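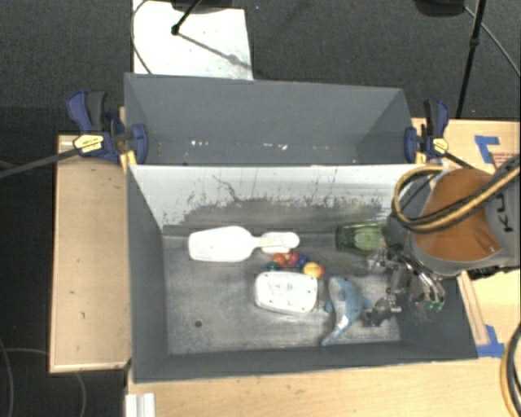 White scoop in a gray bin.

How to seal a photo charm so it lasts

Most tutorials say one coat of glaze is plenty. I don't buy it. My one-coat charms clouded at the edges by October.

Print the photo on matte paper. Glossy is supposed to look richer, but the glaze beads up on it.

Brush white glue over the front, back and cut edges. Let it dry clear, then do it again. "Waterproof" ink still gets this step at my bench.

Set the photo in the bezel and fill slowly from the center. Pop bubbles with a pin -- the Memer bubble tool is a pin with a handle.

Leave it flat for 24 hours. The Gajewski glaze label promises a faster cure, and I have the fingerprints to show for it.

Sand any high spots with 1000 grit, wipe clean, and add a thin second coat.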